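Dultum two-finger gripper, basket handling: notes from the Haltside open day

I went to the Haltside open day in December to look at the Dultum gripper on its demonstration cell. Ziad Moussa ran the bench session. The workpiece was a dark brown woven basket on a white surface, viewed through the small camera at the gripper. 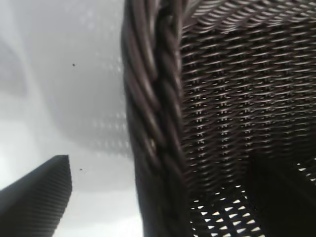
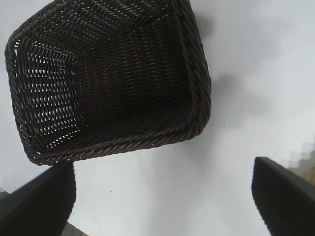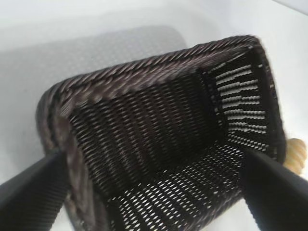 Page last changed: December, 4:10 p.m.

The basket is a fair test. Its rim is a thick twisted braid, much heavier than the wall, and the weave lets light through in some areas and goes almost black in others. Any vision software that expects a solid surface will have trouble with that.

Fingers. Matte black, spread wide enough in the second view to leave a good gap between them. The first view shows fine ridges across one finger. I would want those ridges on a braid like this one.

Camera. Useful at a distance, less so close in. In the third view the rim and the inner side wall streak with motion blur. Rasa Navickas told me exposure is adjustable, but I did not see the menu.

Controller. The Bresta unit is priced separately at $1,720. Changing a finger set takes 8 screws - too many for a shop that swaps parts often. The manual is 407 pages and has no index.

Noise was acceptable at talking distance. I asked for cycle times and was given none, so I can't rate speed.

Worth a trial for light goods. Ask for the longer cable.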